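Break room tips for living with the new kitchen arm

When the arm went in at Durberg, plenty of us worried it would spoil the one cozy corner of the building. I'd wiped down that counter every morning for years, and I wasn't at all sure I wanted help! Well, we have all settled in, and these are the habits that have made it easier.

Put things back where they live. The coffee machine, the cans, all of it. We used to shove everything along to make room for a birthday cake (I was the worst for it), and then the arm's next job would stall and someone had to be fetched from upstairs. Now cake goes on the table.

Keep handles clear. No dish towels over the drawer pulls, however handy it is, and no shopping bags hung on the cabinets.
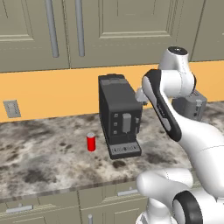

Wipe the counter while the arm is paused, and use a cloth that's only just damp. A speckled stone pattern hides coffee drips wonderfully well, so go by feel and run your palm over it afterward. Empty the drip tray at the same time, and dry the grate before you slide it back.

Talk about who does what. Ľudovít Polák had made the early coffee for as long as I can remember, and he was a bit lost without it the first 2 weeks. He looks after the beans and the descaling now, and he teaches newcomers how to pause the arm, and I think he likes that better than being everybody's waiter.

Last of all, write down any hiccups on the pad by the door, with the time, and leave the settings alone until the Pultel people have read it.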